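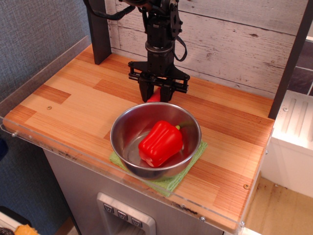 New in the play corner: the little kitchen is open

18/03/2022

If you've been by the Pollport family room lately you'll have noticed the toy kitchen is finally up, and we could not be happier with it! It went together over a long evening, with most of the screws going in right the first time, and the kids had a pot of soup "on" before the instructions were back in the envelope.

We've had a lot of questions at the front desk, mostly from parents who want to set up something like it at home, so we're using our spot in the newsletter to go through what we have and how we use it.

The countertop is everybody's favorite part. It has that striped butcher-block look, honey and orange and pale tan all mixed together, and it makes everything you put on it look like lunch. Along the edge there's a low guard of clear acrylic. We went back and forth on that one (some of us wanted the counter left open) but we're glad it stayed. Round things roll, and toy vegetables are mostly round things. The guard does collect smudges down near the front, so it gets a wipe with a damp cloth at closing time. Please skip the spray cleaner - we tried it on the old play table and it left a haze that never came off.

Then the bowl. It's stainless steel with a rolled rim, a real one from the kitchen aisle, and we'd tell anyone to do the same. Children know the difference. It shines, it makes a proper clang, and it can go in the dishwasher at the end of the week. The clang is the one drawback, and the fix is the light green cloth. Fold it flat, put it under the bowl, and the whole room gets quieter. It also keeps the bowl from skating off when somebody is stirring hard.
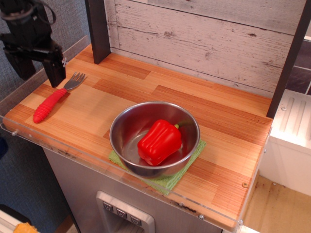
We started with very few things on the counter and we've kept it that way. The old play kitchen had 19 pieces of pretend food in one bin, and what happened every single day was that the bin got dumped and the cooking never started. Now we put out one bowl, one vegetable and one fork, and let the children ask for more. They do ask! But they play with the first three for much longer than any of us expected, and the stories get better. Last week the pepper was a baby, then a birthday cake, then a pepper again.

About that pepper: it's plastic, bright red and very glossy, with a short green stem, and it is the star of the place. It sits nicely on its side in the bowl and there's still room for a small hand to get in and grab it. Two toddlers who both want it is a thing that happens, so there is a second one in the drawer. Ask at the desk.

The fork has a fat red handle with ridges all the way down, easy for little fingers to get hold of. Its tines are metal, so we ask that a grown-up sits close by while it's out, and that it stays on the counter and doesn't go for a run around the room. For the under-twos we swap it for a wooden spoon from the same drawer.

A game the older ones have been loving is "set it for the next cook." When you're done, the cloth gets folded, the bowl goes on top in the middle, the pepper goes in the bowl and the fork lies on the left. That's the entire cleanup. We've seen four-year-olds correct their parents on which side the fork goes, and they were right.

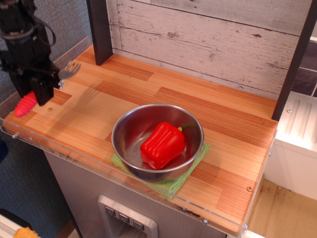

The red pepper in its bowl, with the green cloth folded underneath.

A few bits of housekeeping. The kitchen is open whenever the family room is, and you don't need to sign up. Real snacks stay at the snack table, please, even very small ones. If you find a loose screw on the counter or along the acrylic, don't tighten it yourself, just tell us and we'll come over with the right driver.

We're also collecting for round two. So far the jar at the desk has brought in 713 toward the 800 we need for a matching shelf and a small pretend sink, which is wonderful, thank you. If we get there in time, both will be in place by June. Clean toy dishes in good shape are welcome too, especially lids. We have no lids at all and the children have noticed.

The Sundton branch is planning a kitchen of its own and will be borrowing our cleanup game, so if your family goes to both rooms, the bowl and cloth should feel familiar. They're leaning toward a toy eggplant over there. We're staying loyal to the pepper.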